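From: Piret Grigaitė
To: evlow-students
Date: November 7, 2021
Subject: Re: [evlow-students] Gripper slip on the rod tasks, and logging

Liam Gilmartin wrote:
> Has anyone else had trouble holding thin parts with the ribbed finger?
> On the Moges arm I get a good grasp on anything flat, but a rod
> rotates in the fingers as soon as the wrist turns past horizontal. I
> have raised the closing force twice and it makes little difference.
> Deepak thinks it is the pad. I think it is where I am grasping. Before
> I order new pads I would like to know whether the other team sees
> the same.
>
> Also, the log from my last session has the gripper width stuck at one
> value for the whole run. Is that the driver or me?
>
> Liam

Liam,

Both of you are partly right. Taking the grasp first.

A rod between two fingers touches along a line. Closing force helps against sliding along the rod, but it does little against rotation about the axis that runs from one finger to the other, where the only resistance comes from the length of the contact. If the part has a heavy or long end, the turning load goes up with the distance from the grasp point to the centre of mass. Raising the force past a certain level just bends the fingers outward at the tips and shortens the contact, so you can end up worse off than where you started.

What to try, in this order:

1. Grasp deeper. The rod should sit well below the tips. Deepak's script closes at 6 mm below the tip by default, and for rods I would use 14. The value is tip_offset in the task file, and it is read once at start-up, so restart the node after changing it.

2. Move the grasp towards the heavy end until the part nearly balances. Find the point by hand beforehand and mark it with a pencil.

3. Slow the wrist joint. The default profile comes from the flat-part tasks and its acceleration is too high for anything long.

4. Only then change the pad. Baptiste cast a softer set for the Atach arm. They hold better in rotation, but they wear quickly and leave marks on light-coloured parts. 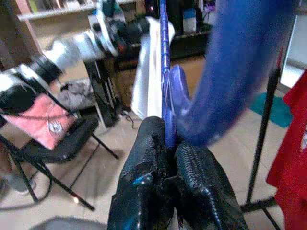 Please record the tip offset and the commanded force with every run, including the failed ones. At the moment half the entries in the shared sheet say "slipped" and nothing else, and I can't compare them. A slip where the part rotates and stays in the fingers is a different failure from a drop. Use "rot" and "drop" in the result column.

On the stuck width: that is the driver. The Ziletti gripper board stops publishing position if the serial line is opened by two processes, and the logger then repeats the last value it received. It gives no warning. Check that the calibration tool is closed before you start logging. Dalia has a patch which adds a timestamp to each width message so that stale values can be dropped afterwards. It is on the branch width-stamp and I would like it merged before the demonstration. Dalia, can you rebase it? It conflicts with the change Baptiste made to the launch file.

Runs already recorded with a frozen width can stay in the data set for the camera part of the report. Leave them out of the force plots.

Two smaller points:

The wrist camera focus has a lock screw. If you loosen it, redo the intrinsics, and put the new file in the repository under the arm's own name. We currently have two files called wrist.yaml with different contents.

The deadline for the draft of the methods section is still the end of November. Liam and Deepak have the grasping part, Dalia the logging, Baptiste the pads. I will write the arm set-up and the calibration. Plain text is fine for the draft, and figures can follow later.

Liam, if deeper grasping doesn't cure the rotation, send me one run with the full log and the task file you used. I would need the joint states as well as the video.

Piret

--
Evlow student manipulation project
To leave this list, send a message with the word unsubscribe in the subject line.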